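Section 4: Hanging and Adjusting the Doors

By now your Putance tall cabinet should be standing upright with its back panel pinned and its shelves still in the box. If you skipped ahead (we all do it), please go back and finish Section 3 first, as the doors will never line up on a body that hasn't been squared.

Set aside 40 minutes for this part and put the kettle on before you start. A second pair of hands is a real help for steps 2 and 3.

You will need: the hinge bag marked D, a Phillips screwdriver, a small level, and the paper spacer that came folded inside this guide.

1. Check the floor. Lay your level across the base of the cabinet, front to back and then side to side, and turn the leveling feet until the bubble sits in the middle. Do this even if your floor looks perfectly flat. Ours at the Brallstead workshop looked flat too, and it took Baltasar Bravo a whole afternoon of blaming the hinges before he thought to check it.

2. Clip the hinge arms onto their plates, starting at the top. Have your helper hold the weight of the door until the bottom hinge has clicked.

3. Repeat with the second door. Leave both doors open while you work.

CAUTION: Do not let children or pets near the cabinet until it has been fastened to the wall (Section 5). With both doors open, the weight shifts forward and the cabinet can tip.

4. Close the doors gently and slide the paper spacer down the gap between them. It should travel from top to bottom without catching.

5. If it catches near the top, turn the side screw on the top hinge a quarter turn at a time. If it catches near the bottom, do the same on the bottom hinge. Small turns, and plenty of patience!

Note: On cabinets 600 mm wide, the side screw is the one nearest the door edge. On the 1,000 mm model it sits farther back, and a short screwdriver makes life a lot easier.
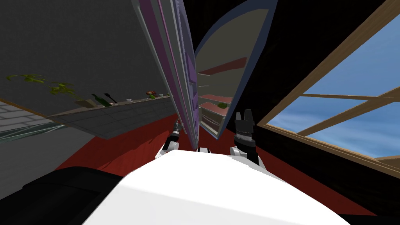 Tall cabinet in purple

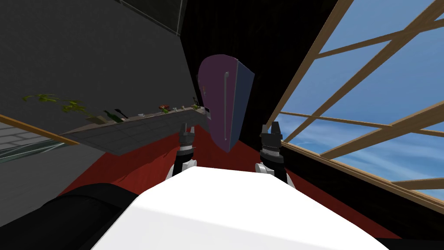
6. Once the gap is even, tighten the rear screw on every hinge by hand. Please don't use a power driver here, however tempting it is, because the screw holes strip easily and a stripped hole means a new door.

7. Press on the hinge covers. They are a snug fit, so start at one end and work along with your thumb.

Doors tend to settle a little during their first few weeks, especially in a damp April, so keep the spacer in a drawer and run step 4 again after 27 days or so of ordinary use. If a door still rubs after that, write to Baltasar Figueroa on our parts desk and tell him which hinge you've been turning and which way.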